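Hi Gönül,

You asked for an update before the January meeting, so I'm writing it the way I'd tell you over coffee and you can trim whatever Favow doesn't need. Budget first, because I know that's what gets read. We're under on printing, over on translation, and dead even on room rental. The translation overrun is my fault. I guessed at the rate when I wrote the proposal and I guessed low.

## Where the Tatlı booklet stands

We now have five full recipes recorded, transcribed and tested in somebody's kitchen other than the cook's own. I'd hoped for more by now, but testing has been so much slower than recording! A cook will tell you "milk until it looks right" with total confidence, and then a tester calls me at dinnertime wanting to know what right looks like. So each recipe has gone back to its cook at least once, and the semolina one went back so often that I just drove over and stood there with a measuring cup.

The rice puddings are the heart of the thing. Every family that came to the Troncombe library evening brought one, and every family was sure theirs was the regular kind – baked, not baked, rosewater, no rosewater, starch, absolutely no starch. I'd planned a single rice pudding page. I'd now like to give them a chapter and cut the section on store-bought pastry, which was thin anyway.

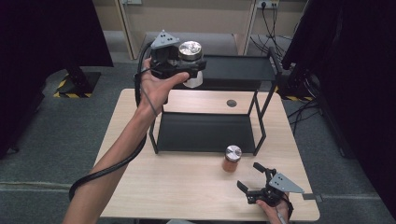 Storage has turned into a real chapter too, and I didn't see that coming. Half the questions at the library were about how long things keep, what goes stale, and whether you can leave rice flour in the bag (you can, but roll it tight). Apartment kitchens in Gondero don't have pantries, so I want a page on using height, and a black two-tier rack with thin legs is the kind of thing I mean, with jars that have a proper lid like the shiny silver one. The page will also cover labeling, and it'll say plainly to put the date on the jar and not on the lid, as lids wander.

## What went well

The recordings. Once I quit asking people for "a recipe" and started asking who taught them, they talked for as long as I'd let them. I have one lovely stretch of a woman arguing with her late mother-in-law about cinnamon, taking both parts, and I'd like to print it more or less whole.

The library has also been generous. They gave us the big room for both evenings and let us use the kitchenette, and they've asked for copies for the local shelf when we're done.

## What didn't

Photos of the finished desserts. I took them myself, under my own kitchen light, and everything came out the color of mustard. I've asked Branwen Trevor to reshoot the ones we still need, and she's quoted a fair price that fits in what's left of the design line if you're okay with me moving it. Please let me know soon on that one, because she books up.

I also promised a children's page and I don't have it. I've got a decent idea (a no-cook cookie roll, nothing sharp, nothing hot) and no draft.
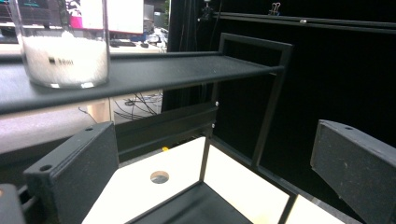

*Clear glass jar with a small black label.*

## Changes I'd like you to approve

- Swap the pastry section for the rice pudding chapter. Same page count, so the printer's quote holds.
- Move what's left of the design line over to photography.
- Run the Turkish and English on facing pages. It costs more paper, but grandparents and grandkids could use the same copy, and that came up at both evenings.

On the print run, I have interest for over 1,000 copies if I count the schools, but the schools haven't signed anything, so I'd keep the order as it is and ask the printer to hold the files for a second run.

## Next couple of months

The 2 testers I have left are working through the quince dessert and the milk pudding with the burnt bottom, and I expect notes back from both before I see you. After that it's proofreading. I'd love for you to read the Turkish side yourself if you can stand it – my spelling is fine until I get tired, and then the dots fall off everything.

I still owe you the receipts from the second library evening. They're in the glove box and I'll scan them tonight.

Talk soon, and thanks again for sticking with us on the schedule.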